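Pluvstead Packaging Room – Walk-Through Checklist with Comments
Checked by: Orathai Klinhom
Date: 18 July 2023

1. Aisles and exits
Clear aisle between folding tables: OK
Back exit opens fully: OK
Comment: What a difference from March! The flattened mailer boxes used to lean right across the door and now they have their own rack. Please keep it up, everybody.

2. Box cutters and blades
Guards on all cutters: NEEDS WORK
Comment: 14 cutters on the board, 8 with guards. Normand Desjardins has the spare guards in the tool drawer. The new retracting ones are lovely to use – try one if you haven't.

3. Ribbon and tissue station
Ribbon spools seated on their rods: OK
Scissors stored point down: OK
Comment: The Wura tissue is stacked below shoulder height, just as we asked. I love how tidy this corner looks now.

4. Carton stacks
Stacks no higher than the yellow line: OK
Heavy cartons on bottom shelf: NEEDS WORK
Comment: Bay 19 had the rigid gift boxes (the Hjaltadóttir order) sitting on top of lightweight sleeves, and the sleeves were starting to buckle. Swap them over before the next delivery, please.

5. Glue and heat
Glue gun stands in place: OK
Cords free of damage: OK, one replaced
Comment: The cord on the second gun had a nick near the plug. Normand put a new one on before I had even finished writing it down, which made my morning!
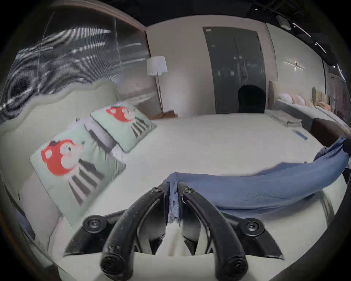
6. Clida shrink-wrap machine
Emergency stop tested: OK
Side cover closes and latches: OK
Film loaded straight: OK
Comment: The stop button works right away, and the new label is big enough to read from the doorway. The latch is a little stiff, so push until it clicks.

7. First aid and fire
Extinguisher tag current: OK
First aid kit stocked: NEEDS WORK
Comment: Short on finger bandages – paper cuts go with the job, I'm afraid. I've asked for a box of 39.

To fix: items 2, 4 and 7. Leave a note on the clipboard when yours is done and I'll come by and sign it off.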